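Padlocks for shared workshops: how we keep them, label them and count them
Speaker notes, autumn maintenance meeting, Bakley, Wed 14 October

Talk is 25 minutes with questions. Slides are short, so please do not read from them. The notes are longer than what I will say.

Slide 1. Title

Good morning, and thank you for coming up to the second floor.

I work with the maintenance group in the Bakley building, and for two years I have had the lock cabinet as a part of my job. When I got it, it was a cardboard box. I will speak about padlocks, the small red ones that we put on a switch or a valve when a person is working on the machine behind it. I will not speak about the law or about the full isolation procedure. For that there is the course, and you must take the course. My subject is the locks themselves, where they live and how they come back.

(Ask: who has a lock in the pocket now? Wait for hands.)

Slide 2. The box

The first time I emptied the box on a bench I found locks from four different purchases. Some of them had a key tied to the shackle with a string, which makes it quite useless as a lock. Some had no key at all. There were two keys that fitted nothing in the building, and I still have them.

We did one full count then, with the Ellwood workshop and the stores at Vashisht Street together. On paper we owned 175 padlocks. I want to stay with this number for a minute. We could put our hands on 100 of them. The others were in drawers, in vans, in jackets, and a few were hanging on old equipment where the work was finished long ago.

A lock that hangs on a machine with no work going on is a problem for everyone. People get used to seeing it. Then they stop believing what a lock says.

Slide 3. What we wanted

When we sat down to make the new system we wrote our wishes on one page:

One color for personal safety locks, everywhere.
One lock, one key, and no copies.
A label on each lock that can be read without touching it.
A place where the lock is when it is not in use.

The fourth took most of the work. The color question was decided in five minutes.

Slide 4. Red

Red was already the color of most of our locks, so we kept it. Before, we also had blue, yellow and plain brass. The brass locks were used for tool cabinets and bicycles, and sometimes for isolation when there was nothing else. Now brass is for cabinets only. If you see a brass lock on a switch in Ellwood, please come to us the same day.

I was asked in May why we do not give each trade its own color, for example blue for electricians. Other places do this and they are happy with it. For us it would mean more stock and more colors to explain to visitors. We are a small site. The trade can be written on the label.

Slide 5. Body and shackle

Some words about choosing. If you buy for your own group, take one lock home from the shop before you order a whole box, and try it on your real hasps. We did not do this the first time. Our first order had a shackle too thick for the older hasps in Pellel, and we found out on a Monday morning with a contractor waiting.

What to try:

Does the shackle go through the hole when you wear gloves?
Can you turn the key with the lock hanging upside down, behind a pipe?
Does the key stay in the body while the lock is open? We prefer this, but you must decide for yourselves.
Is there a flat surface big enough for a label?

A longer shackle looks more practical and people always ask for it. With a long shackle you can sometimes move the hasp enough to open it a little, so check this by hand. We keep a small number of long ones, in a separate row, for valves with a chain.

(If time is short, go from here to slide 7.)

Slide 6. Keys

The key rule is simple to say and difficult to keep. The person who puts the lock has the key, on the body, until the lock comes off. It does not go to the desk, and it does not go to a colleague "only for lunch".

In the old days we had a ring with spare keys in the office. It was very convenient. It also meant that any of us could open any lock, and then a personal lock is not personal. We cut the spare keys in two with bolt cutters and put them in the metal recycling. I was nervous that day, I can tell you. Since then we have had to cut a padlock a few times. We have a form for it, one page, and the form must be signed before the cutter leaves its hook.

A padlock costs less than the half hour we used to spend looking for a spare key. I say this to the people with budgets.

Slide 7. The cabinet

We built the cabinet ourselves. It has a door with a window, and inside there are rows of pegs. Every peg has a number and every lock has the same number. In the evening you look through the window and you see which pegs are empty. It takes less than a minute.

We tried first with small drawers. Drawers were bad. You must open each one, and people put other things in them - screws, a sandwich bag, batteries. On a peg you can hang only a lock, or at least nothing else stays there for long.

Next to the cabinet there is a clipboard with a pencil on a string. Number, your name, where the lock goes, time. I know that many of you would like an app, and the colleagues at Pellel have made one with a phone and a square code. I have seen it and it is nice. Our paper sheet also works in the basement, where there is no signal, so we stay with paper for now.

In the first year of the sheet we wrote 1,178 loans. About three in ten were returned on the same shift with no mistake in the line. The usual mistake is a missing return time, with the lock on its peg. I am not angry about that kind of mistake. I want the lock on its peg more than I want a clean sheet.

Slide 8. Labels

Now the part where we made the most errors ourselves.

Our first labels were written with marker directly on the red body. It looked very good for two weeks. After this, the hands and the oil had taken off half of the letters. Then we used paper stickers with tape over them. The tape turned yellow and lifted at the corners, and somebody with nothing to do always pulls at a corner.

What we recommend today is a white label on the red body. White on red you can find with your eyes from the other side of a table. Keep the text short. If you try to put the department, the telephone, the warning and the number on a label so small, the result is gray dust.
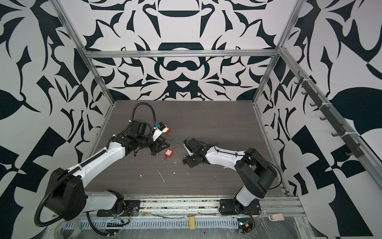 We clean the body with alcohol first and let it dry before the label goes on. Press from the middle to the sides with your thumb, and leave the lock alone until the next day. If you hang it on the peg at once it rubs on its neighbor and the edge comes up.

Do all the labels of one order in one sitting, with the same pen or the same printer. We did ours in three parts and now the number seven looks like a one on a third of our stock. It sounds like a small thing. But we had two people on the same morning who both believed they had lock 17, and we needed some time to understand what had happened.

Replace a label when you cannot read it from arm's length. Do not put a new label over the old one.

Slide 9. The monthly check

Once a month I take all the locks from their pegs and go through them on a table. It takes a morning, with coffee. For each lock:

Open and close it three times with its own key.
Pull on the closed shackle, hard.
Look at the label.
Look in the keyhole for dirt. A little dry graphite if it is stiff, no oil.
Back on the peg with the same number.

Please wipe the table before you start. Small bits of packing and thread go into the keyhole more easily than you would think, and then you have a stiff lock that was fine in the morning.

Keep only a few locks out at the same time. I used to put all of them on the table together and mix the keys, and then I had to try each key in each lock. I did this mistake twice. Now I take one row, finish it, hang it up, and take the next row.

If a lock fails, it does not go back "for the moment". We have a bin for failed locks and it has a lid.

Slide 10. Visitors and contractors

A contractor brings his own locks or takes ours. Both are allowed. If he brings his own, they must be red, or we hang a red one beside it. Write the number in the sheet also for a lock that is not ours, with the letter C in front.

Before the contractor goes home, walk with him to the place and look at the hasp together. A telephone call is not enough. Two of our missing locks left the site in a contractor's van and came back by mail, in a very nice envelope.

Slide 11. Where we are now

Ellwood has changed completely to the new system. Vashisht Street has the cabinet but not yet all labels. Pellel has its own way with the app, and we compare with them two times a year.

We still lose locks, fewer than before. The most common place to find one is a winter jacket, so I will send a message when it gets warm again.

Slide 12. Questions

(Put the box with sample locks on the front desk. Let people try them with gloves, the gloves are in my bag.)

Questions I expect:

Can we have keys that are all alike, for a team? For a group box, maybe. For personal locks, no.

Who pays for a lost lock? Your cost center, after the second one.

Can we borrow the drawing for the cabinet? Yes, it is one page, take a copy by the door. The measure between the pegs is a little too small on the drawing, please add a finger's width.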